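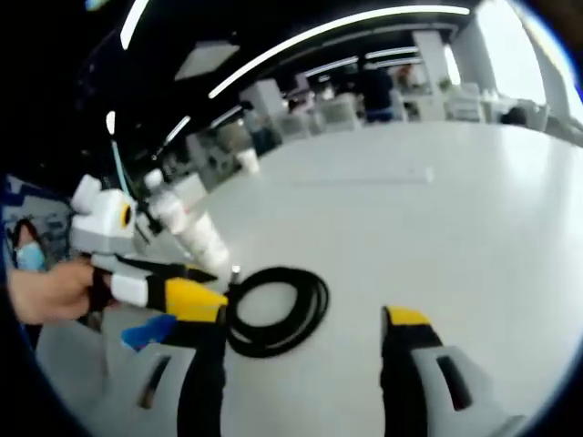

Figure 8. Coiled cable and white cup on the tabletop.

## Clearing and cleaning the Isitz table

The steps in this section apply to the white Isitz tabletop, part number 3545, after ordinary daily use. For stains that have been left overnight, go to "Stubborn marks" in the next section. For loose legs or a top that rocks, go to "Leveling."

**You will need**

- a soft sponge or sponge pad
- a bowl of warm water with a few drops of dish soap
- a dry cotton cloth
- a small tray or box for cables

### Clear the top

1. Unplug any cable that runs to the table. Unplug it at the wall first, then at the device.
2. Coil the cable in loose loops, about as wide as your hand is long. Leave the plug end on the outside of the coil so it can be found again.
3. Lift the coil off the table and put it in the tray. Do not slide it. The plug is the hardest thing most people put on a table and it will leave a scratch.
4. Empty paper cups into the sink and throw them away. Carry cups with liquid in them one at a time.
5. Close the cap on every bottle and stand it on the floor or a side shelf.
6. Pick up plastic bags and packets by the top edge and check underneath for grit before you wipe.

**Note:** Printed bags and packets can transfer color to a white surface if they sit on a wet patch. Blue and pink inks are the worst for this. If you find a colored mark, wipe it right away with soapy water and it will usually lift.

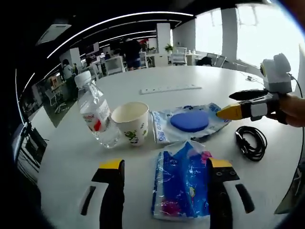 Once packets and bags are up, work from the far side of the table toward yourself so that you are not leaning on a wet surface.

### Wipe down

7. Dip the sponge and squeeze it out until it no longer drips.
8. Wipe in straight, overlapping strokes. On a round top, do the middle first and then follow the rim around once.
9. Turn the sponge over and repeat on any sticky areas. Rings left by cups may take a second pass.
10. Rinse the sponge and wipe again with plain water. Soap left on the surface dries to a dull film — easy to miss in daylight, obvious under a lamp.
11. Dry with the cotton cloth, including the underside of the rim, where drips collect.

**Caution:** Never use the rough side of a scouring sponge, steel wool, or powdered cleanser. Surface scratches from abrasives are not covered by the Melnyk warranty.

**Caution:** Keep cables off the table until it is fully dry. Allow 16 minutes in a normal room, longer if the air is damp.

### Putting things back

Bottles and cups should go toward the middle of the table, away from the rim and away from anything electrical. If a cable has to stay on top, keep it coiled and set it on the opposite side from the drinks. A sponge should not be stored on the table unless it is dry. Left damp, it can leave a pale round mark that takes several cleanings to remove.

Sealed packets of wipes or refills can lie flat on the surface. Opened ones should go in a drawer, with the flap pressed down.

### Replacement parts

Rim strips and foot pads are sold in sets under part number 891. Order them from the Melnyk parts desk in Emham and include the part number of the tabletop, printed on the label under the top.

Section revised February 1, 2025. Text: Jade Li. Checked by: Dennis Mwakalinga.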